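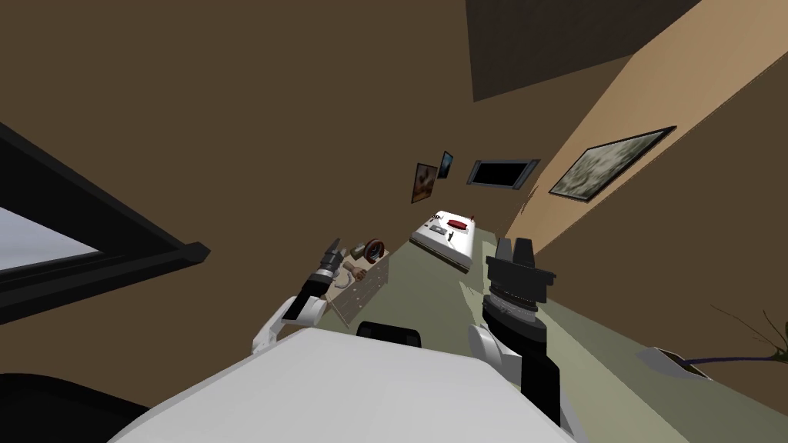

Who can apply to the Uteneck reporting program?

Serving public officials, staff of national human rights institutions and members of non-government organisations can apply, provided their work includes preparing or contributing to a report to an international treaty body.

CALL FOR PARTICIPANTS
Uteneck Program on Treaty Reporting for Small Administrations
Residential session, Esunholm

The Vainio Centre for Public International Law invites applications for the next residential session of the Uteneck program. The session is held at the Centre's teaching building in Esunholm and is followed by a period of supervised drafting carried out from the participant's usual place of work. There are 24 places.

Background

States that ratify a human rights treaty accept an obligation to report periodically on how they are carrying it out. In a large administration the work is spread across departments with their own legal units. In a small one it often falls to a single desk officer, who may also be responsible for consular correspondence, regional fisheries meetings and the minister's travel. Reports fall overdue. When they are submitted, they tend to restate legislation and say little about practice, and the dialogue with the committee then turns on material supplied by others.

Uteneck was set up to address the drafting problem specifically. It does not teach advocacy and it does not take a position on any dispute between states. Participants from administrations on opposite sides of a matter have attended the same session and are expected to work at the same table.

Streams

Applicants must nominate one of 2 streams.

Stream A, State reporting. For officials who hold or will shortly hold responsibility for a periodic report, a common core document, or replies to a list of issues. Work covers the structure of the report, requests for information to line ministries, the handling of late or contradictory replies, the treatment of reservations, and preparation of the delegation for oral dialogue.

Stream B, Independent submissions. For staff of national institutions and non-government organisations who prepare parallel reports or individual communications. Work covers admissibility, exhaustion of domestic remedies, the recording of witness accounts, source protection, and citation practice.

The streams share morning sessions and separate after lunch. Transfers between streams are not possible once places have been confirmed. Applicants who could fit either should choose according to the document they intend to work on, not their job title.

Content of the residential session

Participants work throughout on a real document from their own office. A draft is not required at the time of application, but by the first morning each participant must have a working outline and access to the source material, cleared for use outside the office where clearance is needed. The Centre will provide a letter to the employing agency setting out the confidentiality terms if asked.

Set topics are:

Reading concluding observations and turning them into a follow-up table
Statistical annexes, including what to do when the census series has been broken or the categories have changed
Federated, associated and dependent territories, and which authority answers for what
Word limits and how committees' secretariats apply them
Translation, including budgeting for it and checking it
Consultation with civil society, and recording that consultation accurately in the report
Reprisals: what an author should consider before a name goes into a document

A mock dialogue is held near the end of the session. Stream A participants act as the delegation and Stream B participants brief the panel beforehand. Panel members are former committee secretariat staff and practitioners. The mock dialogue is not recorded.

Supervised drafting

After the session each participant is assigned a supervisor, who will comment on successive drafts by email and hold calls at agreed times. Supervisors comment on structure, evidence and clarity. They will not write text and they will not advise on what position a government or organisation ought to adopt. Participants in distant time zones should note that calls are scheduled within the supervisor's working day, which may mean an early start -- applicants in the Pacific in particular should raise any difficulty when a place is offered.

A certificate is issued when a complete draft has been lodged with the supervisor. Attendance at the residential session alone does not lead to a certificate.

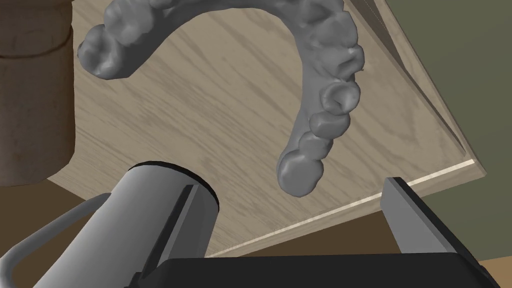
Drafts remain the property of the participant's employer at all times. The Centre keeps supervisors' comments for its own quality review and deletes the drafts themselves at the close of each cycle. Participants who need an earlier deletion date can have one written into the confidentiality letter.

Eligibility

Applicants must:

be employed by, or formally attached to, a public authority, national institution or non-government organisation
have written responsibility for, or a defined role in, a treaty body report or submission
be able to read technical material in English and write clearly in it
have the written support of a supervisor or head of office
be available for the whole residential session

A law degree is not required. Past sessions have included statisticians, librarians, social workers and a harbour administrator who had inherited the file. Priority goes to applicants from administrations with no dedicated reporting unit, and to those whose report is already overdue. Applicants from Prukero and the outer districts should apply through the ordinary process; the separate Prukero quota has been discontinued and its places folded into the general intake.

Consultants may apply only if the commissioning body confirms that the consultant will remain engaged until the report is lodged.

Cost and support

Tuition is free of charge. Accommodation in single rooms and weekday meals are provided. Each participant receives an allowance of $2,099, paid in one instalment on arrival, towards ground travel, weekend meals and incidentals. Receipts are not required, but participants should check whether the allowance has to be declared to their employer.

Airfares are the responsibility of the employing body. A limited travel fund is held for applicants from non-government organisations and can be requested on the application form. A request to the fund has no bearing on selection -- the panel does not see that page of the form.

Participants need their own laptop. The Centre can lend one if told in advance. The teaching rooms and accommodation are step-free, and a hearing loop is fitted in the main teaching room. Child care can be arranged locally at the participant's expense.

Visas are the participant's responsibility. The Centre issues a supporting letter with the offer of a place, and cannot intervene with immigration authorities. Anyone who expects a long processing time should tell the program office on the day the offer is received.

How to apply

Send the following as a single PDF:

the completed application form
a curriculum vitae, without photograph
a statement of no more than one page, describing the report or submission and the main difficulty with it
the letter of support
contact details for 2 referees, at least one of whom has read the applicant's written work

The statement carries the most weight. The panel looks for a specific account of the problem: a ministry that does not reply, a data set that stops, a recommendation that has been repeated by the committee over several cycles with no agreed answer. General statements about commitment to human rights are not scored. Material that is classified, or that identifies a complainant or witness, must be left out of the application entirely. Applications containing such material will be returned unread.

Applications close at 5 p.m. Esunholm time on the last Tuesday in May. The form cannot be lodged after that time. Referees are contacted for shortlisted applicants only, and all applicants will be told the outcome in writing. Feedback is available to unsuccessful applicants on request.

Offers must be accepted in writing by the date given in the offer letter. Places not taken up pass to the reserve list in order. An office may put forward a substitute for a participant who falls ill before the session, provided the substitute works on the same document and meets the eligibility terms.

Data handling

Application files are held on a server in the Centre's own building and are seen by the program office and the selection panel. Lists of participants are not published. Participants may disclose their own attendance but are asked not to disclose that of others, and group photographs are taken only where everyone present has agreed in writing.

Enquiries

Enquiries about eligibility, streams and access needs should be directed to the Uteneck program office at the Vainio Centre, Esunholm, quoting the stream in the subject line. The office answers email on working days and does not give advice on the substance of draft applications. Applicants who cannot use email safely may write by post or ask a referee to make first contact on their behalf.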